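Brunska Bench Arm – from Kustier
Updated 10/24/25

I get asked what the Brunska is for more than I get asked what it can do, so let me start there. It's for the dull end of a job. Picking up the same thing, moving it, setting it down, then doing that 200 times before lunch. My hands used to ache by the end of a shift and I don't miss that one bit!

It sits on an ordinary table and the gripper works fine with regular kitchen stuff, handles included. No special tools to buy.
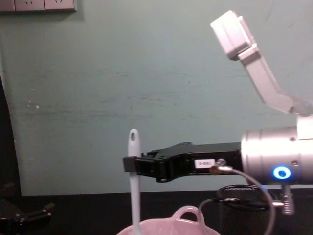

What changed for us in the Solundale shop is mostly the afternoons. The people who did the repeat work now set up the jobs and check them, and they swap places every couple of hours. A few were nervous in February when the first one went in – so was I – and we kept everybody on. Plan for training, though. Give folks 3 full shifts with it before you expect much, and let them be the ones who pick the tasks.

In the box: arm, gripper, cables, the printed setup guide.
Spare finger pads: sold in packs of 50.
Service check: every 2000 hours, booked through Kustier.

Want to try one first? Ask for the Solundale loaner when you write in.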